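Wrist cam and two-finger gripper on the sock hanger job, tips keep walking off the clips

Cell Setup and Maintenance > Small arms and grippers

47 replies, showing selected page

rustybracket
Posted in May

G'day all. I've got a small arm set up for a laundry handling job. It takes socks and hangs them on one of those plastic rods with hooks moulded along it, using stainless spring clips. The arm came from Trulton with their standard two-finger gripper and the little wrist camera, and I've been looking after it since Mahtab Mousavi handed it over to me with a folder of notes and a bag of spare screws (thanks, Mahtab, I've already used half the screws).

My problem is the grip on the clips. They're polished, they're round in all the wrong places, and when the fingers close to open the jaws the clip likes to roll a few degrees. Sometimes it's fine. Sometimes the jaws end up facing sideways and the sock goes on the floor. I ran 91 cycles on the weekend and lost more than I'd like to put in writing.

So before I go buying new fingers, what would you lot check first, and in what order? I can give up an arvo for it but I don't want to pull the whole wrist down if I can help it.

slowjog_pete
Replied

What's your closing force? First thing I'd look at. Everybody cranks it up when something slips, and with a sprung clip that just makes it squirt out sideways faster. Back it right off and come up a bit at a time until the jaws open fully, then stop there.

rustybracket
Replied

It was higher than it should have been, I'll cop that. Dropped it back and it's better but not cured.

tealcollar
Replied

I'm going to disagree with Pete a little. Force matters, sure, but my money's on finger wear. I look after a cell at Jarkthorpe with a similar gripper and once the tips polish up you can fiddle with force all day and get nowhere. Run a fingernail down the inside faces. If there's a dip where the clip sits, the clip is going to find it every time and sit crooked.

slowjog_pete
Replied

Wear shows up as a slow drift though, doesn't it? He's saying it's good one cycle and bad the next. That's approach, or force, or both. I've run tips that looked dreadful and they held perfectly well.

tealcollar
Replied

Held what, though? A cardboard box isn't a shiny little clip.

slowjog_pete
Replied

Fair enough, it was mostly boxes.

virag_fan
Replied

Can you put up a view from the wrist camera with a clip held? Hard to say much about the angle without seeing it. Also which calibration routine are you on, the Trulton one or the Virág add-on? The Virág one saves the camera offset separately and I got caught by that for ages. I'd update the tool, forget the camera, and everything would be out by the same amount in the same direction.

rustybracket
Replied

Trulton one, never touched the Virág stuff. I went through the whole thing this arvo and wrote it down as I went, so I'll paste my notes in. Still on the lower force setting. Pull it apart as you like.

Step 1. Power down, tag it, and wipe the fingers. I used isopropyl on a lint-free cloth and did the inside faces, the windows and around the mounting plate. There was a fair bit of sock fluff packed in behind the plate, which I wasn't expecting. Check the mounting screws while you're in there. One of mine took nearly a quarter turn.

Step 2. Power up, home it, then jog in slowly to a clip that's already hanging on the rod and close on it. Leave it on its hook, don't lift. You want the fingertips pressing the two arms of the clip, and the coil sitting just above the brass plate. Have a look through the wrist camera before you go any further.

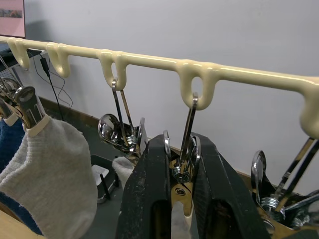

Step 3. Open, back off, and close on the same clip again. I did it until I was sick of it. If the coil sits in a different spot each time, the fault's in the approach or the mount and new tips won't save you. Mine wandered before I nipped up that screw and it settles in much the same place now.

Step 4. Redo the camera offset. Any time the screws have been touched, I'd say, even if it looks all right.

Step 5. Run it slow with a sock on. I did 3 slow cycles, then went back to normal speed.

tealcollar
Replied

Good notes. Those finger faces are scuffed though, you can see the speckling all over them. I'm not letting that go.

slowjog_pete
Replied

Scuffs on the outside don't tell you a thing about the inside. The tips are closed up on the clip, you can't see the contact faces in that shot.

tealcollar
Replied

Okay, true. Rusty, fingernail test please.

maplewrench
Replied

Chiming in from the other side of the world (two pairs of wool socks on in May, don't ask). What jumps out at me is the reflections. The round end on that clip on the next hook along is basically a wee mirror. If your vision is hunting for bright edges to find the coil, it might be locking on to a highlight, and that would give you exactly the good-one-bad-one thing. I had the same grief with polished parts at Zutbridge and a diffuser over the light fixed most of it. Cost me next to nothing, a bit of frosted sheet and some tape.

virag_fan
Replied

Seconding the light. I'd look at spacing on the rod as well. There are other clips hanging pretty handy on the right there, and if the gripper's coming in wide open, a finger could brush a neighbour and set it swinging before you ever get to it. Try a narrower pre-open.

rustybracket
Replied

Hadn't thought of either of those. Pre-open is at whatever the default was, so wide, I'd guess. I'll narrow it. And I'll try a diffuser, there's some frosted acrylic in the shed.

Fingernail test done too. There's a dip on the left finger, only faint. Right one's smooth. So you both get half a point.

tealcollar
Replied

I'll take it! Swap them left for right if your pair's symmetrical and see if the roll changes direction. If it does, order tips.

slowjog_pete
Replied

That's a decent test, I'll give you that one. Do it before you change the light or you won't know which one did it.

maplewrench
Replied

Yes, one thing at a time, please. I changed four at once and learned nothing.

rustybracket
Replied

Righto. Swap first, then pre-open, then light. One more while I've got you, does anyone put anything on the tips for grip? Mahtab's notes mention a thin urethane pad but there's no part number, just "ask at the counter".

virag_fan
Replied

I've used 535 pads, the thin ones with the sticky back. Good grip, but clean the faces properly first or they creep. And redo your closing width after, the pads take up more room than you'd think.

slowjog_pete
Replied

I'd leave them bare until the swap's done. Pads will hide whatever's going on.

rustybracket
Replied

Bare it is for now. Swapping the fingers after tea, will post the cycle count when I've got one.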